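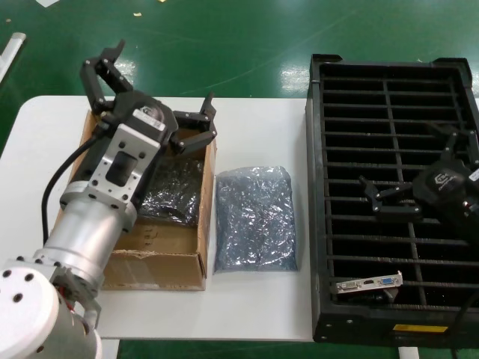
Returns and Repackaging: Frequently Asked Questions

Which returns does this page cover?
It covers parts bought direct from Cololitz and sent back under a return number. Parts bought through Rillusach go back to Rillusach under its own terms.

How long is a return number valid?
Until the end of the month after it was issued. A number issued in June expires on the last day of July. Expired numbers cannot be extended; request a new one from your order page. 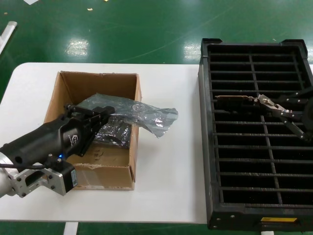
Can I put more than one order in a carton?
Yes, up to 2 orders per carton. Write both return numbers on the packing slip. Cartons with no slip are held at the Rivas warehouse until the sender is identified.

What is the handling fee?
There is no fee for faulty parts. Unwanted parts are charged at 77 cents per item, deducted from the refund.

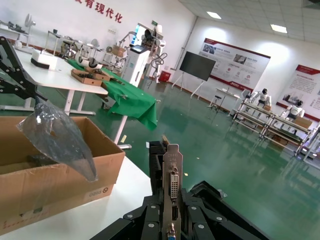
Do I need the original packaging?
No. Any closed carton is accepted. Circuit boards must be in an antistatic bag. Loose fill is not accepted with bare boards.

Is my shipment insured?
Prepaid labels include cover up to $1000. For a higher value, select Drosier as the carrier and declare the full amount before printing the label. The declared value cannot be changed after pickup.

When is the refund issued?
After inspection, to the original payment method. Store credit is issued only if that method has been closed.
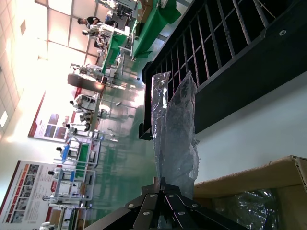 What does status code 2840 mean?
The serial number received does not match the order. Reply to the status email with a copy of the invoice. The part stays on hold and is not restocked in the meantime.

Can I cancel a return?
Yes, until the carton is scanned at Rivas.

Last revised 5 Aug 2021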